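Chapitre 2
Compter les joueurs : ce que vend un studio quand il annonce ses ventes

Un communiqué de studio se lit comme un bulletin scolaire rédigé par l'élève. Tout y est exact, et il a choisi les matières. Prenons Flelta, éditeur du jeu de gestion Hula, qui annonce en décembre 625 000 exemplaires « distribués ». Le mot a dû coûter une réunion. Distribués à qui, à quel prix, et combien dorment encore chez un revendeur ? Le texte passe vite à l'enthousiasme des équipes.
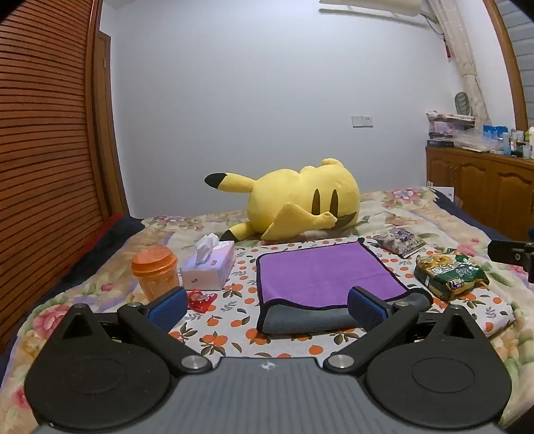
2.1 Exemplaires, comptes, joueurs

On distinguera les exemplaires écoulés, les comptes créés et les joueurs actifs. Un même foyer peut acheter une boîte, ouvrir quatre comptes et ne plus jouer à rien dès l'épiphanie. Vumden, concurrent direct, publie pour sa part des « joueurs uniques », catégorie où l'on entre en lançant le jeu une fois, fût-ce par erreur. Comparer les deux maisons revient à comparer des kilos et des kilomètres, exercice auquel la presse spécialisée se livre chaque trimestre avec beaucoup de sérieux.

Reste la question des extensions. Metwally, la première de Hula, s'est vendue à environ 322 000 unités, chiffre absent du total pendant deux exercices, puis ajouté sans préavis l'année où le jeu de base s'essoufflait. La courbe s'est redressée. Les actionnaires aussi.

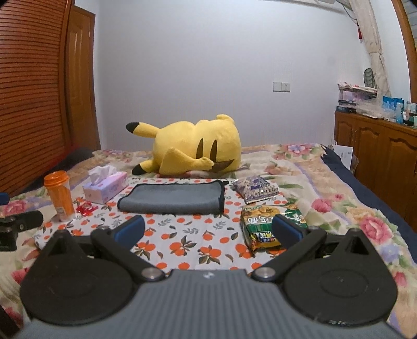 Emiliano Barroso objecte que l'addition n'a rien de frauduleux, puisque l'extension est payante et que le périmètre figure en note. Il a raison sur les deux points, et la note est en corps six. Il ajoute qu'un studio qui changerait de méthode à son désavantage serait aussitôt puni en Bourse ; nous reviendrons sur cet argument à la section 2.3, après avoir appris à lire les notes de bas de page.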